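**FOR RELEASE FRIDAY**

# Finham shed robot sorts bottles, slowly, and will do so in public

FINHAM — After 928 hours of shared labour and a quantity of tea best left out of the accounts, members of the Finham workshop will show their home-built sorting arm this Friday at 9 a.m.

The arm, known as Trondimance after a vote that should probably have been run twice, picks up bottles and puts them in bins. Its builders, Shalini Shukla and Dirk Declercq, began it on Declercq's back verandah and moved it to the workshop when his family asked for the verandah back.

"Clear plastic bins were my idea," said Shukla. "They're cheap and they catch every light in the building. Dirk has forgiven me for one of those."
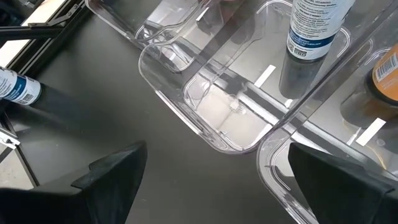
The gripper fingers are on their ninth version. Earlier sets were too slippery, too grippy or, in one case, fitted backwards for a fortnight. The whole build has cost $400, excluding the parts Declercq says he already owned.

Visitors are welcome to bring a bottle from the bathroom cupboard, lid firmly on. Entry is a gold coin. Parking is behind the Durell Street hall; please don't block the roller door.

**Contact:** Koen Verschueren, Finham workshop, most evenings after tea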